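## 4.2 Living with the Woko hand-held kit

We came to the Woko kit fairly late in the review, after I'd spent most of May with the Kong and got rather fed up with its cables. Wanwood sells Woko as a pair of hand-held grippers plus a subscription to Tastine, their upload and checking service, and the pitch is that anyone can pick the things up and record usable tidying demonstrations in an ordinary home. I wanted to see how that held up on laundry, because laundry is where the Kong let us down so badly (see 4.1). 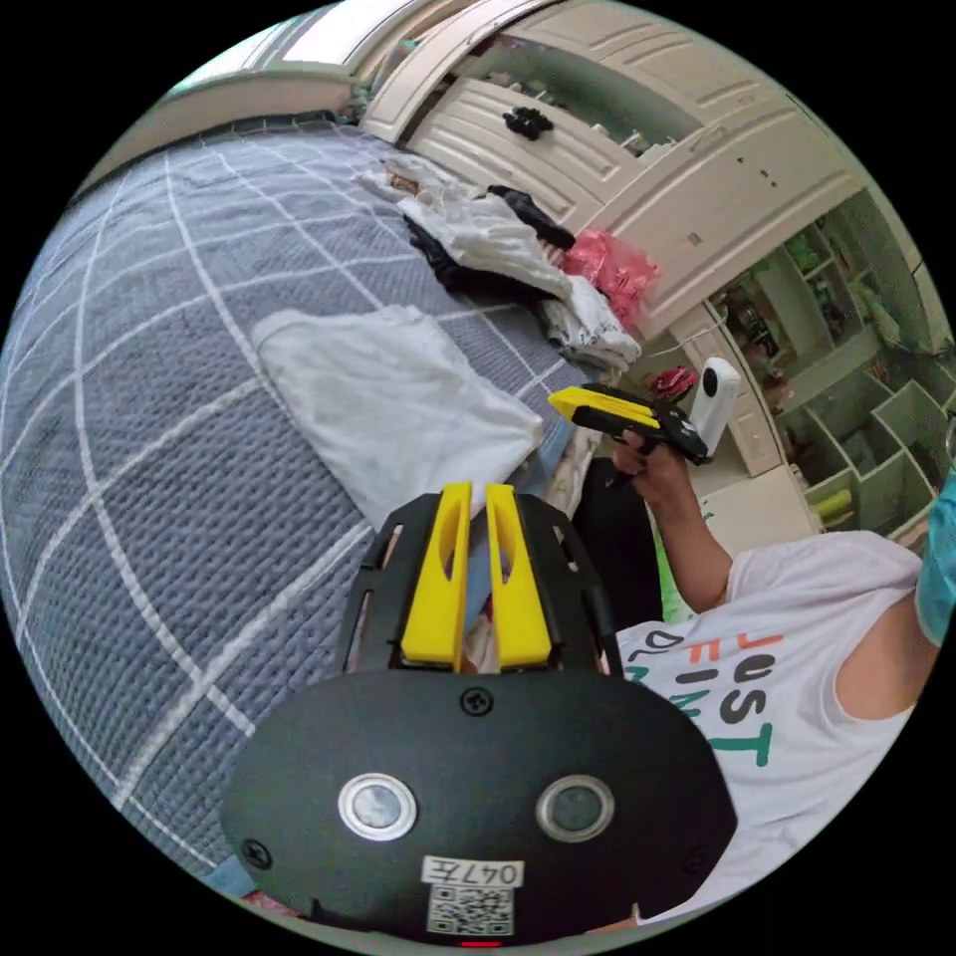
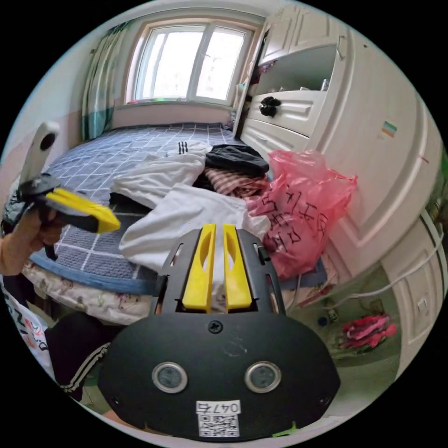
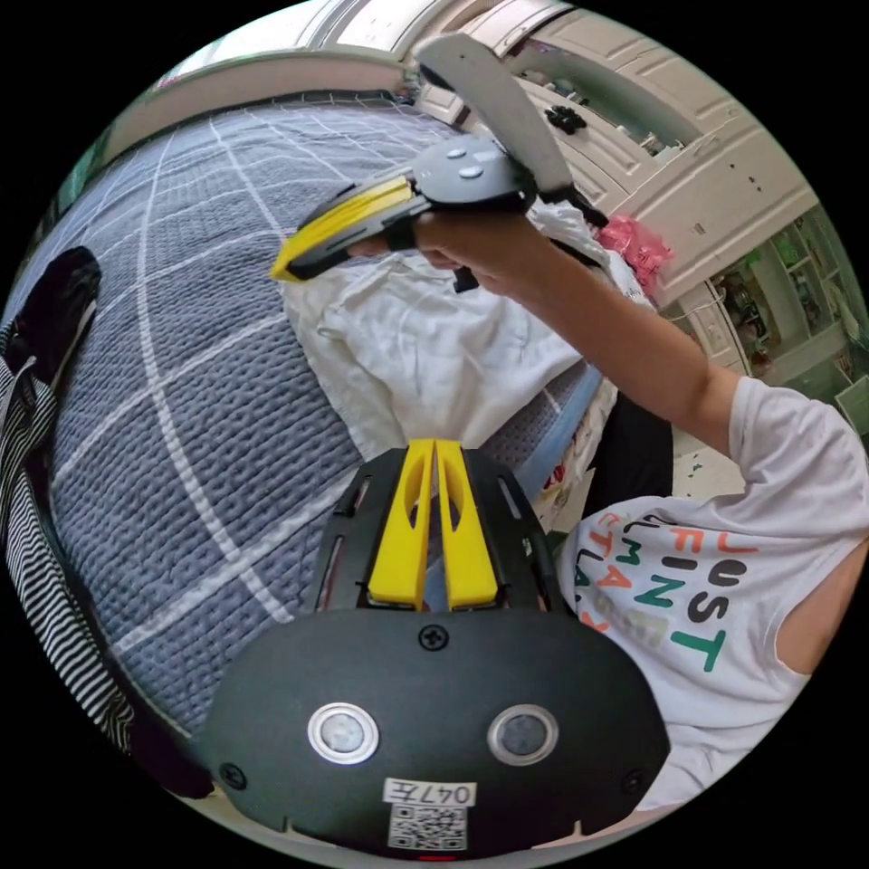 **Figure 3.** Hand-held grippers with yellow fingers in use at a bed with clothes or cloth on it. All three views are from a camera on one of the grippers.

First impressions were good! The slotted fingers close softly enough that I could take hold of one layer of a T-shirt without dragging up the whole heap, and after a morning of it my wrists were fine, which I can't say for the Kong. The labels with the QR codes are a small thing but I liked them a lot — you scan each unit in at the start of a session and Tastine keeps left and right sorted for you. With our older kit we lost an entire afternoon to a swapped pair.

Folding was harder going. You're giving up your fingertips, and for the first couple of sessions I kept trying to smooth things flat with the side of the gripper (it sort of works, but the folds come out lumpy). Sleeves were the worst of it. I ended up pinching at the shoulder seam and swinging the arm of the garment over, and that became our house style for all the shirts.

The other thing I'd grumble about is the wide view. It's lovely for keeping both hands in shot when you're working close to the mattress, but straight edges bow a good deal towards the rim, and our grid-patterned blanket made that very plain. Tastine offers a correction step on upload and we left it switched on for everything reported below.

As for quantity, we recorded 400 episodes with the Woko pair, and the plan we were on allows up to 4,000 before Wanwood asks you to move up a tier. Two units went back during the trial, both for sticky triggers, and the replacements behaved themselves. I'd have liked a spare set of fingers in the box — they're sold separately, and the order page was out of stock each time I looked. Scores for grip, comfort and upload are in the next section, next to those for the Kong.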